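Feb 7, 2025

Trade mark opposition day, or the start of it. The letter from the Leltach side came in the morning post as well as by email, which seems to be how they do things. They object to our application for Grandstead in class 11, lighting and heating, on the strength of their client's earlier mark Amildale. I read it twice and could not find the likeness. Both are made-up words that end in a place-name sort of way, and there it stops.

The notice runs to 57 pages, most of it exhibits. Old catalogues, a price list, printouts of their own web shop. Tracey Parsons went through the lot before lunch and put a pencil mark next to everything undated, and there is a good deal of pencil. If they can't show use in the last five years for the goods they rely on, we can ask for proof, and I think we should. She agrees but wants the client told first that it will slow things down.

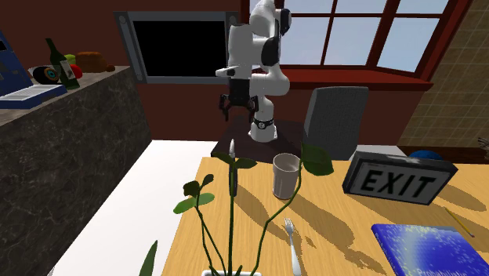 The arm over the table, gripper empty.

Rang Huerta after lunch. He took it better than I thought he would. He had already ordered the boxes with the name on, 1,854 of them, and asked whether he could go on using them. I said an opposition only stops the registration, it doesn't stop him trading, but that if they have a good case on the register they may have one in court too, and he should not order any more until we know. He said the boxes were cheap. Then he asked what it would cost to change the name and I said I would write to him.

Spent an hour on the letter. It is hard to set out a cooling-off period in plain words. Both sides have to ask for it, either can end it, and in the meantime we talk. I took out a paragraph on passing off — he doesn't need it yet. 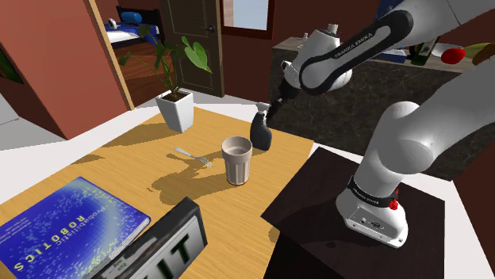

The other thing on my desk is the question of where a mark has to appear to count as used. Leltach's exhibits show Amildale on invoices and on a shop sign, but I can find it on only 2 of the products themselves. That isn't fatal to them. Use on paperwork can be enough if it ties the name to the goods. Still, a name on the thing itself is much easier to prove, the way FRANKA EMIKA runs in white capitals along the black part of the robot arm, where any dated photograph would do the job. I have made a note to ask Huerta for pictures of his own lamps with the name showing, and to get him to write the date down when he takes them.

Tracey has put the deadline in both diaries. Draft defence to be started next week, after the file note is typed up. Left at six.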